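Flarnirar Storage Room Guide
Section 4: Receiving, Laying Out and Putting Away Mixed Items

4.1 Purpose

This section covers items that arrive at the storage room one at a time or in mixed lots, and that do not come in a Grustel bin. It covers hard items (metal plates, rollers, brackets, bars) and soft or woven items (bags, baskets, lined carriers). Boxed stock is covered in Section 3. Items with a cord or battery are covered in Section 6 and must not be put away using the steps below.

4.2 Before you start

Have the following at hand:

- Receiving sheet, form 292
- Tie-on labels, small and large
- Dry cotton cloth
- Soft brush
- Tape measure
- Gray felt pads
- Acid-free tissue paper
- One empty Grustel bin for loose parts

Clear a floor area at least 1000 mm wide in front of the shelf you plan to use. Vacuum the carpet if there is grit or packing waste on it. Do not lay items on a path between the shelf and the door.

CAUTION: Metal plates can have sharp corners and thin edges. Wear gloves until you have checked the full outline, including any cutouts.

4.3 Receiving

1. Write the arrival date and the name of the sender on form 292. If the sender is not known, write "unknown" and leave the rest of the line blank.

2. Take each item out of its outer wrapping. Keep the wrapping until step 8 is complete.

3. Check the wrapping for loose screws, pins, caps and feet. Put any you find in a small bag and tie the bag to the item they came with. If you can't tell which item they belong to, put them in the Grustel bin and enter them on a separate line.

4. Sort the items into two groups, hard and soft. An item with both hard and soft parts goes with the soft group unless the hard part makes up most of the weight.

5. Lay the hard group on the floor area with the flat side down. Stand the soft group upright with the opening at the top. Leave a gap of at least 40 mm between items.

6. Give each item a line on the form. Use plain words for the type and finish. Describe what is there and leave out guesses about use or age.

7. Tie a label to each item. See 4.4 for where to tie it.

8. Compare the wrapping, the form and the items once more, then recycle the wrapping.

NOTE: Do not use stick-on labels on woven material or on a matte metal finish. The glue is hard to remove from both.

4.4 Label points and hold points

Every item needs one label point and at least one hold point. The label point is where the tag is tied. The hold point is where a person can safely take the weight. Choose both before the item is moved off the floor, and enter them in the last two columns of the form.

For a flat plate, tie the label through a screw hole near an edge. Hold the plate by its two longest clear edges. Do not hold it by a raised tab, a bar or a roller.

For a woven item with a strap, tie the label to the strap. Hold the item from beneath. The strap is a label point only, even if it looks strong enough to carry the load.
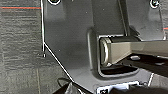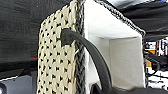 Plate with cutout and roller, first picture; woven item with lining and strap, second picture.

If a plate has no open hole, loop the label string through a cutout and tie it loosely so that it does not bear on any moving part. If a woven item has no strap or handle, place the label inside, flat against the lining, and write "label inside" on the form.

4.5 Checking hard items

1. Put on gloves. Run one finger slowly along the outer edge. Mark any burr or sharp spot on the form with an S.

2. Wipe the top surface with the dry cloth. Work in one direction. Do not use spray cleaner.

3. Look across the surface at a low angle under the ceiling light. Note scuffs and dents. Small light marks that wipe off are dust and are not entered.

4. Look into each screw hole. Enter it as "open" or "filled." Do not push anything into the hole to test it.

5. If there is a roller, turn it by hand one full turn, slowly. If it does not move under light finger pressure, stop and enter "fixed or stuck." Do not add oil.

6. Check end caps for play. A loose cap is taped over with low-tack paper tape and entered on the form.

7. Turn the item over only if two hold points are listed. Place felt pads on the carpet first, one under each corner.

CAUTION: Keep fingers clear of cutouts when you turn a plate over. A roller or bar that seemed firm may shift when its weight moves to the other side.

4.6 Checking soft and woven items

1. Take gloves off. Hands must be clean and dry. Rings and watches should be removed, as they catch on open weave.

2. Look over each panel from the outside. Enter broken strands as "broken" and raised fibers as "fuzz." Do not cut or pull either one.

3. Brush the weave from top to bottom with the soft brush. Use the same direction on all sides.

4. Follow any braided trim from end to end by eye. Trim is often the first part to come away, most of all at a corner where two runs meet. If a stitch is open, enter the distance from the nearest corner.

5. Check both ends of each strap. Lift the strap lightly and look at the patch or tab that holds it. Do not pull.

6. Look inside. If there are dividers or inner compartments, check each one for items left behind. Anything found goes in a bag with its own label and its own line.

7. Wipe a smooth lining with the dry cloth. Leave a fabric lining as it is and enter any stain.

8. Fill the inside loosely with tissue paper so that the walls stand without help. Do not pack it so tightly that the sides bow out.

NOTE: Tissue should reach the rim but not rise above it. Fold the last sheet flat.

4.7 Putting away

Shelves are lettered from the door. The lowest shelf of each Essien unit is for hard items. The middle shelves are for soft items. The top shelf is for empty bins and spare felt and nothing else.

1. Place felt on the bottom shelf. The felt must cover the full depth of the shelf.

2. Lift the plate by its hold points and set it down flat. Slide it back on the felt until it clears the front edge by 40 mm.

3. Do not stack plates that have rollers, tabs or bars standing above the surface. Plain plates can be stacked up to 4 high with felt between each one.

4. Place woven items on the middle shelf with the strap laid over the front, so that the label can be read without moving the item. Straps must not hang where they could be caught by an item below.

5. Leave a hand's width between woven items. Do not nest one inside another, even if they match.

6. Enter the shelf letter and level on form 292 and sign it.

4.8 If the shelf is full

Leave hard items on the floor area, on felt, against the wall. Mark the spot with a floor card. Soft items should not stay on the floor overnight. Use the spare Essien unit at the back of the room, and write "spare" in the shelf column.

A floor card is good for one week. After that the item must be shelved or moved to the Skultham building using the transfer form in Section 7.

4.9 Common problems

Label string too short for the hole: Use the large label. Do not join two strings.

Item leans on the shelf: Check that the felt is not folded under one side. If the base itself is uneven, add a felt pad under the low side and enter "pad" on the form.

Strap springs back and lifts the label out of view: Turn the item so that the other end of the strap faces front. Do not weigh the strap down or tie it to the shelf.

Fuzz on the carpet after brushing a woven item: Collect it with the brush and check the panels again. If the strands look thinner in one spot, stop brushing and put the item away as it is.

Loose screw left over after all items are shelved: Keep it in the Grustel bin with the form number. Do not try it in different items to find the fit.

4.10 Records

Completed forms go in the blue binder on the desk. Questions about a form, a missing label or a change of shelf go to Ashton Baxter. The forms are checked against the shelves each June, and any line without a shelf entry is sent back to the person who signed it.

Go on to Section 5 for removing items from the shelf.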